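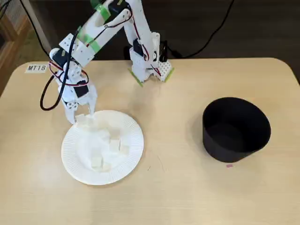

Eating at a desk is a bad habit, according to one reader in Virbridge, who wrote to say she gave it up in February and now takes her full 40 minutes. Her office at Pritex has no rule on the matter. Most people there still eat while they answer mail.

The shared lunch has been fading in Virbridge for years. The Saarela canteen once fed 80 people a day and closed its kitchen at two. It now serves soup and bread until one, and the long tables have gone to the school.

A few workplaces have gone the other way. At Bresodix, 12 people on the second floor take turns cooking. Each pays $8 a week into a jar. The menu is mostly rice, beans and whatever is cheap at the market. Meetings may not be booked over it.

The food gets mixed reviews. Attendance is good all the same, and the third floor has asked to borrow the big pot.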